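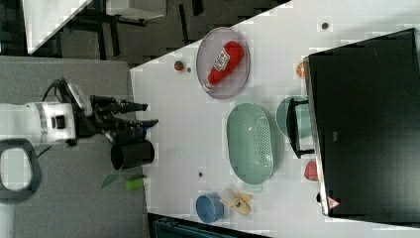
Figure 3. Table with ketchup bottle on a round plate, gripper at left.

4.2 What the villages did with the money

The Gerport watershed scheme paid upstream households to stop spreading fertilizer within a set distance of the river. On paper 659 households signed up. We interviewed 151 of them, mostly at kitchen doors and mostly in May, when everyone would have preferred to be planting. Fifty-seven could tell us what the set distance was. Several of the others offered figures of their own, some of them stricter than the rule.

Compliance was better than this suggests. In Jolley, the strip along the bank had gone back to reeds, and nitrate readings fell in both seasons. Rieger (Frauke Rieger's earlier survey covers the same bank) put the fall down to the payments. We are less sure. The fertilizer dealer in Jolley closed in the first year of the scheme, and the nearest bag was then a long drive away.
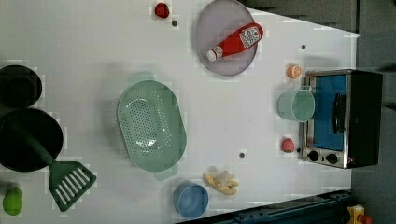 Trerum is harder to explain. Its households were paid the same rate, had the same leaflets and kept their dealer, and the readings there hardly moved. The village did acquire a very handsome sign about clean water, which stands downstream of the main drain. Payments in Tamuno arrived so late that we treat it as a control site, a status its residents had already worked out for themselves.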